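Seed store notebook, October 2021

Yellow rattle, cold treatment, second attempt

Starting again. Last year's run produced a lot of mould and one seedling, and the seedling was a dandelion. The write-up called this "inconclusive", a word I chose and stand by.

The question is the same as before. Does seed cut from the wet end of Zandatdale need a longer chill than seed from the dry bank at Vesville, or does it only look that way when you lose half the dishes? The two meadows are cut by the same contractor with the same machine, so some of each is presumably in the other by now. We proceed as though it isn't.

Seed in hand

Vesville: 644 sound seeds after cleaning. A poor haul. The bank was cut early, before most of the capsules had gone papery, and a good deal of what I brought back was green and flat and went in the compost.

Zandatdale: 841 sound seeds. Better, plumper, browner, and full of small beetles which have since moved into the paper bags. Bags now in the cold room. Beetles slower, not discouraged.

El Khatib: one bought packet, label says 2,625 seeds. I have decided to believe the label. The packet has no harvest year on it, which with rattle is the one thing you want to know, seeing that the stuff is barely worth sowing after its second winter. Have written to ask. Meanwhile it goes in as a rough check on the method and will not appear in any table.

Cleaning was by sieve, then by blowing across a tray. Blowing is quicker than picking but you do need to be facing away from the other tray. Vesville was picked over by hand after that.

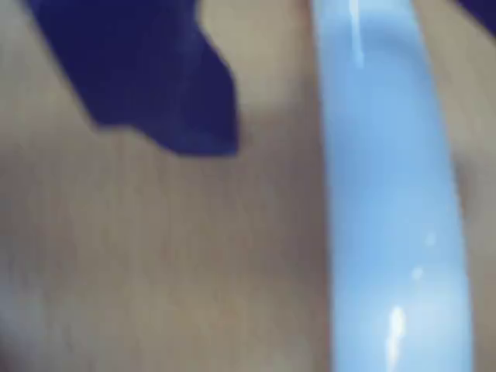
Setting up

Dishes of 30, on two sheets of damp filter paper, lids on, stacked in the cold cabinet at 4 degrees. Vesville makes 21 dishes with 14 seeds left over. Zandatdale makes 28 dishes with one left over. The 14 have gone into an envelope. The one is in a pot on the windowsill with a bit of fescue for company, and I'd rather not be asked about it.

Tap water, left to stand overnight. Last year we used the deionised and I'm not convinced it did anything except run out.

No bleach rinse on the first half of each lot, short bleach rinse on the second half. Loïc Arnaud is against the rinse on the grounds that nothing rinses a meadow. I am against mould. We settled it by doing both, so now there are four groups where there used to be two and the labels are longer.

Group codes, for whoever opens the cabinet:
VN Vesville, not rinsed
VR Vesville, rinsed
ZN Zandatdale, not rinsed
ZR Zandatdale, rinsed

Vesville doesn't halve evenly. VN has 11 dishes, VR has 10. Zandatdale is 14 and 14.

Write on the base, never on the lid. Lids get swapped. Lids were swapped last year, by me, in one go, while looking for my glasses.

The cabinet

It is the old Inon, moved over from the potting shed. It holds 4 degrees nicely on the middle and lower shelves. The top shelf freezes at the back, as we learned from a row of primulas. Nothing goes on the top shelf. There is a note on it saying so and there is already a sandwich on it.

The door seal is perished at the bottom hinge corner. Taped for now. If the tape is off, put it back before you write to me about it.

Min/max thermometer is on the middle shelf. Please write the reading on the sheet and then press reset. A maximum carried over from the summer is exciting for a minute and no use after that.

Labels, again

Tested three pens on spare dishes left in the cold overnight with a wet paper towel over them. The fine black one wiped clean off with a thumb. The pencil on masking tape survived but the tape didn't, and I found it on the shelf next to a dish that could have been anybody's. The third one stayed put under the thumb, the towel and a fair bit of spite, so that's the one we use, on dry plastic, left alone for a minute before it goes in.

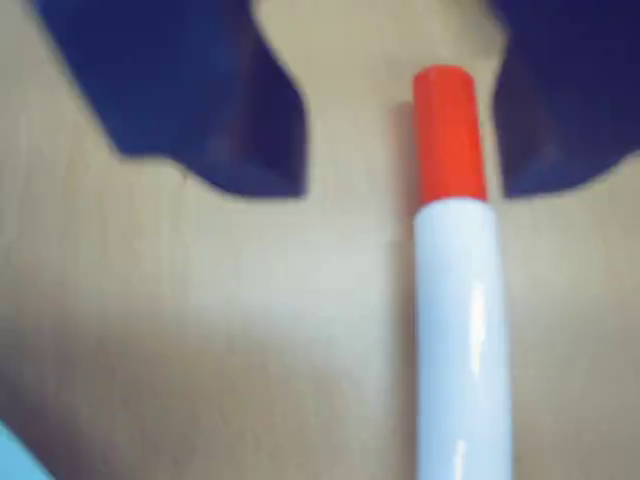
White marker, red cap.

Putting the group code and dish number on each base took most of the afternoon. I did VN 7 twice. The second one is now VN 8 and has a crossing-out on it, which is fine, it's still VN 8.

Checks

Once a week, lids off, look for root tips. Rattle will push a root out in the cold and then sit there with it for ages, so a root counts, green doesn't come into it. Score as root or no root. Last year's sheet had a column headed "promising" and I would like it not to come back.

Take out anything furry with tweezers, wipe the tweezers, note it. A seed that goes soft when pressed is dead. A seed that goes soft because you pressed it too hard is also dead, so press gently.

If the paper looks dry, a few drops at the edge of the dish. No puddles. Seeds float, and then they all end up on one side and look like a result.

Rooted seeds stay where they are until February. Then a sample from each group goes out to pots of red fescue and we see whether any of them can find a host. They'll have to manage it without help, having all been raised in plastic.

Loose ends

Loïc wants to sow the rest of the bought packet straight on to the strip behind the glasshouse, scarified hard so there's bare soil showing. Agreed. It should be done before the ground gets properly cold and after someone has found the rake. He also says the strip is too rich and the grass will win. Probably so, but the grass wins at present and we're not out anything but a packet.

Ask the contractor whether he can leave Vesville until the pods rattle next year. It's in the name of the plant. I've been told he regards this as interference.

Ran short of filter paper at ZR 12. The last two dishes, ZR 13 and ZR 14, have one sheet and not two, and will dry out sooner. Marked on the sheet. More ordered.

Beetles: three in a tube, labelled, for identification when somebody can face it. The rest are at large.

Next check is mine. Loïc has the one after.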